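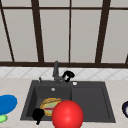
May 22, 2020

Budget pass for the kitchen cell. Writing this down before I forget which quote had what in it.

Where we are: sim kitchen is good enough to plan against. Sink, faucet, window, tile, counter. Hardware money has to be committed by the end of June or it goes back in the pot, so the list below is what I'd sign for today if someone put a pen in my hand.

Arm. Two quotes in, Furukawa and Noso. Furukawa is heavier and wants a proper pedestal, the Noso bolts to a plate. Reach looks OK for both on paper but paper reach is measured to the flange, and we lose a chunk of it going over the front of the sink and then down into the basin. Need to redo that with the gripper length added. Annick Pichon says the Noso elbow gets ugly when you come in steep. She ran one at her last place so I beleive her. Leaning Furukawa, not decided.

Gripper. Same two-finger for everything was the plan. Ball at the front of the sink and burger in it want very different things from it, a big smooth ball wants opening width and the burger wants hardly any force at all. Jokeo does a wide-stroke version, 653 per unit with the soft pads, pads are also sold separate. Get one gripper plus two spare sets of pads. Ask if the pads survive dish soap. Ask in writing this time.

Splash protection. Not on anybody's quote!! Sleeve for the arm, something for the wrist connector. Put in 150 as a placeholder and fix it later. We could run dry for the first phase and skip it but I know how that goes, someone turns on the tap.

Cameras. Was going to buy one, fixed, high, looking down at the sink. Now think two. A fixed view loses whatever the arm is standing in front of. And anything pointed toward the window wall gets a face full of glass.
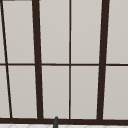
Which brings up lighting. In sim the panes are flat gray and behave themselves. Real room has daylight, changes all day, auto exposure will hunt. Options:

- blind on the real window, cheap, boring, do it
- lock exposure and use our own lamps, needs two lamps and stands
- vary the window brightness in sim so the policy stops caring, costs no money, costs Annick a week

Probably first and third. Lamps go on the "if there's anything left" list.

Also the camera start pose needs a limit on pitch. If it tips up too far you're paying to store window. Add a check before recording, reject anything with no basin in view. Same check should run on the real rig, so no point buying a pan-tilt mount, fixed bracket is enough. Take pan-tilt off the list. (Done.)

Counter and sink. Prarngate will build the mock counter with the cutout, 2,022 delivered, not including faucet. More than I wanted. But they'll do it to our drawing and the divider between the basins has to match or the sim work is wasted. Lead time 28 days from deposit, so the deposit has to go out pretty much now to have it standing before the money deadline. This is the long item, everything else ships faster.

Things to settle on the drawing before it goes to them:

- faucet clearance to the window bar, the spout overlaps it from the camera side and I'm not sure anyone checked the real hight
- small stuff along the back deck, soap nozzle, button. Real or dummy? Dummy is fine I think
- how far the counter runs right of the sink, the arm base may want to go there
- fixing points for the camera bracket, ask for them now, drilling stone-look later is a pain

Props. Ball, burger, dish, something bowl shaped. Fake food, obviously. Petty cash, not putting it in the request. Buy doubles of the burger, the foam ones tear.

Not buying this round: second arm, force sensor at the wrist, new workstation. The old one renders this kitchen slowly but it renders it. Force sensor hurts to drop. If Noso wins on price there may be enough difference to get it back in, so wait for the revised quote before closing that line.

To do:
- redo reach with gripper on, both arms, into the left basin at the front
- mail Jokeo re pads + soap
- Prarngate drawing to Annick for a second look, then deposit
- pitch check in the recorder
- measure the real window for a blind, bring a tape this time

Noso quote still has last year's shipping on it. Chase.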